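Sorting small screws in a divided box, how do I keep them from mixing?

Asked July 29, 2020

I have a small tan box with open compartments in the top and I want to use it for screws and washers. The compartments have no lids. Every time I carry it to the garage something hops over into the next section. I have more than 70 of the little ones and I'm tired of sorting them again. I don't want to buy another case if I can help it.

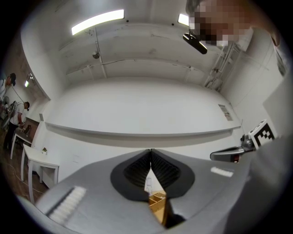

The box, compartments at the top

The dividers are thin and I don't think they'd hold hinges.

2 answers

Answer 1 (5 votes)
Cut a piece of craft foam a little bigger than the top and lay it over the compartments. Put a wide rubber band around the whole thing. It has to press on the dividers or the washers will slide under. I did this in May with a Wustero tray and it has held up fine. Fill each section only partway.

Answer 2 (0 votes)
just get a Gruka case with the snap lids, I keep 500 screws in mine

Comment from the asker: Tried the foam. Had to trim one corner but it works for the washers. Still need something for the long screws.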